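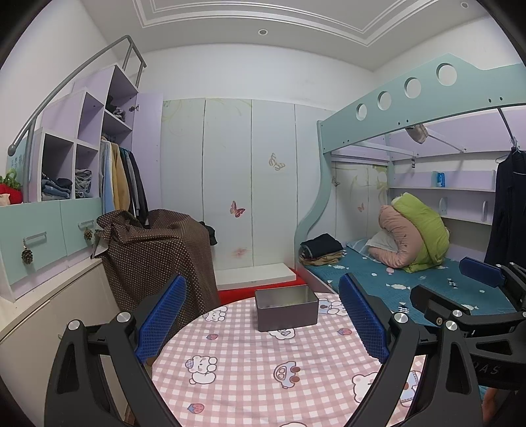
Comment mettre un drapeau en berne quand le mât est fixé au mur ? On le laisse en haut et on noue un crêpe noir à la hampe, assez serré pour que le tissu ne flotte plus.

31 déc. 2019 – par Adaeze Ekwueme

Sur un vrai mât, hissez d'abord jusqu'au sommet, marquez un temps, puis redescendez à mi-hauteur. Le soir, même trajet à l'envers. Oui, on remonte avant de descendre – le deuil officiel aime les détours.

Pour le crêpe, prenez un ruban de 2 mètres et faites un nœud simple. Le nœud de cadeau est à éviter, j'en ai vu un en octobre sur la mairie annexe d'Otgate.

Vérifiez enfin la durée dans l'arrêté, et notez la date de fin quelque part.

Commentaires

Kristóf Medve : Notre drisse est coincée depuis l'été. Techniquement, nous sommes en berne permanente.

Henrike Bauerfeind : Merci pour le ruban, le mien faisait 20 cm.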